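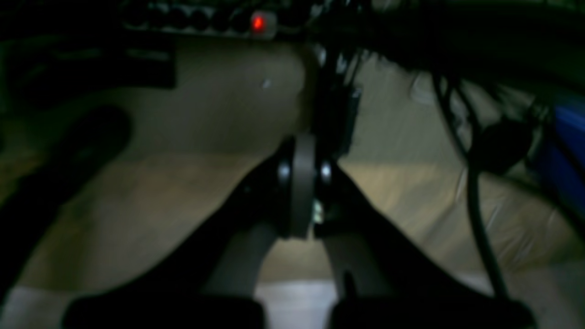
Call for Participants: Home Laundering and Colorfastness Study

Senine Textile Testing, Dinport

Senine is recruiting households for a study of how dyed cotton changes color under ordinary home washing. Laboratory wash tests use fixed loads, fixed detergent doses and controlled water. The study will record the same measurements on cloth washed under household conditions, where none of these are fixed.

The study starts in September and runs for 17 weeks. Nearly 200 households will be enrolled across Dinport and Kisach.

What participants do

Each household receives a set of 6 undyed and dyed cotton swatches, hemmed and numbered. Swatches are added to a regular wash load once a week. 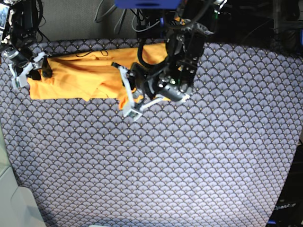
Loads may be machine dried or line dried, but the method must stay the same for the full study period. After each wash, participants enter the water temperature setting, detergent type and drying method on the log sheet. Swatches are returned by prepaid mail at the midpoint and at the end. Color change is read on a spectrophotometer at the Hirose Street laboratory.

Who can apply

Applicants must be 18 or older, live at the same address for the whole study, and run at least two wash loads per week at home. Households that use a shared laundry room are eligible if they use their own detergent. Households using chlorine bleach on colored loads are not eligible.
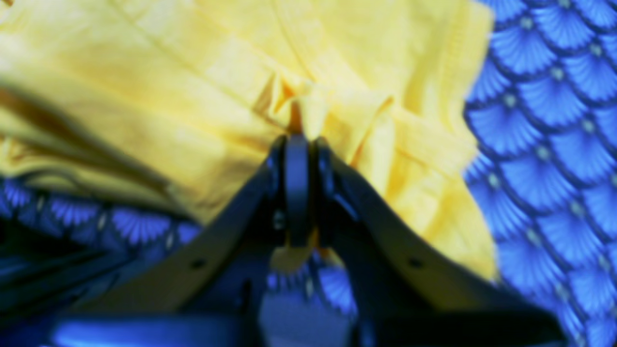 Payment and how to apply

Households that return both sets of swatches and a complete log receive $200. Partial returns are paid at half that amount. Application forms are available at the Senine front desk or by mail on request. Include your postal code, washer type (top or front loading) and water source, if known. Applicants will be notified by mail.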